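Gumirwood Letters: a pile of family mail, typed up

README, last touched in October 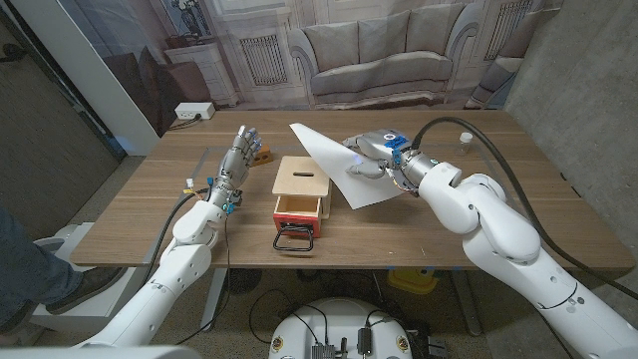 What you've got

Hi! This folder holds 339 letters and postcards that went back and forth between two halves of my family, typed out one by one by me, at my kitchen table, over more evenings than I want to add up. One half stayed in Ituvport. The other half moved to Gumirwood and wrote home complaining about the weather. They kept at it for a good long while, and my grandmother saved nearly everything in cookie tins.

I started typing them up so my cousins could read them without passing the tins around (one tin already spent a winter in somebody's garage, and I'm still a little sore about that). Then a friend who likes old recipes asked for a copy, then a friend of hers who studies how people write to their relatives, and by then it seemed silly not to put the whole thing up properly.

What's in the folder

letters.csv is the main file, one row per letter.
pages.csv has one row per page, 433 in all, for anyone who cares where the page breaks fell.
people.txt is my best stab at who everybody was.
recipes.txt has the recipes pulled out on their own, because that's what most people ask me for.
notes.txt is me thinking out loud. Skip it unless you're bored.

The columns in letters.csv

id: just a number. It follows the order the letters came out of the tins, so please don't read anything into it.

from and to: first names mostly, the way they signed. Aunts get tricky. There are at least two women who sign as "your aunt" and nothing else, and I only split them up where the handwriting made it plain.

place: Ituvport, Gumirwood, or blank.

year: the year on the letter, or on the postmark if I could read it. If I guessed, there's a "g" after it. The guesses come from things like babies being born and a roof getting replaced. (That roof comes up so often you could build a calendar out of it.)

text: the letter itself.

doubt: "yes" if there's any word in there I wasn't sure of. The word itself has a question mark in square brackets right behind it.

How I typed them

I kept the spelling as it was. My great-uncle spelled "receive" a new way every time he needed it and I wouldn't dream of fixing him. I did put in line breaks where a new thought starts, since a few of the writers never met a paragraph they liked, and if you need the original line endings, those are in pages.csv.

Crossed-out words are in curly braces when I could still read them. If I couldn't, you'll see empty braces. Things squeezed in up the margin go at the end of the letter with the word MARGIN in front, even when they clearly belong in the middle. I went back and forth on that one for weeks! The end won out because it's easy to search for.

Most of the letters are in English. The ones in Greek were typed and translated by Vasiliki Koutsoukos, who was far more patient with my questions than I deserved. Her translations are in a column called text_en, and she asked me to mention that she went for plain over pretty. Where she and I disagreed about a nickname, hers is the one in the file.

What I left out

I held back 17 letters completely. They deal with money trouble and one very bad divorce, and some of the people involved are still around and still come to Easter. Please don't write and ask for them.

I also took out street addresses and the names of anybody who was a child at the time and isn't in my own family. Those show up as [name]. The Stergiou bakery is left in everywhere, since it was a shop with its name over the door, and half the gossip happens there anyway.

Known problems

Six of the letters are missing a first or last page. They're marked "part" in the notes column.

The Hurmont postcards (my grandfather went there every summer for his knees) are almost impossible to put in order. He wrote the same three sentences on all of them. Food good, water cold, home soon. I've left them in tin order and given every one a guessed year, so don't build anything on those.

Ink bled through on the thin airmail paper, and I'd treat any number in those letters with care. Prices especially. I have a butter price in there that can't be right, and I've looked at it under every lamp in the house.

Opening the files

Everything is plain text in UTF-8. If the Greek comes up as junk in your spreadsheet program, use the import menu and pick UTF-8 there instead of double-clicking the file. Apostolos Vlachopoulos lost a whole afternoon to this so that you don't have to.

Using it

Go ahead and use it for reading, teaching, research, cooking, whatever you like. Please say where it came from, and please don't sell it. If you quote a letter, quote the id along with it so other people can find the thing. I'd also ask you to be kind about the people in it. They were writing to their sisters.

Fixes

If you spot a mistake, send me the id and what you think it should say. I check messages in the evening, usually after the dishes, and I go back to the paper letter before I change anything, so give me a little while. Changes get listed at the bottom of notes.txt.

Still to do: the loose envelopes, and one more tin my cousin swears she'll bring over.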